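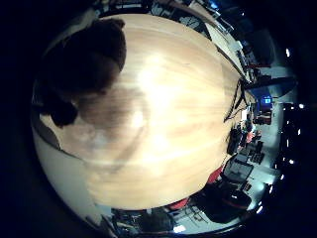
One reader from Trurar asks if a pale wooden tabletop must be oiled every month. No, two times in a year is enough, for example in June and in December.

Which oil do you use?
We use Zarby clear oil. Put a thin coat, wait 30 minutes and wipe the rest away with a cotton cloth.

Can I put my computer things on it the same day?
Please wait 6 hours — longer if the room is cold. Lift the cables when you move them, do not pull them over the edge.

Does the wood become darker?
A little, yes. On light wood the colour gets warmer after the first coat. Try it first on the underside.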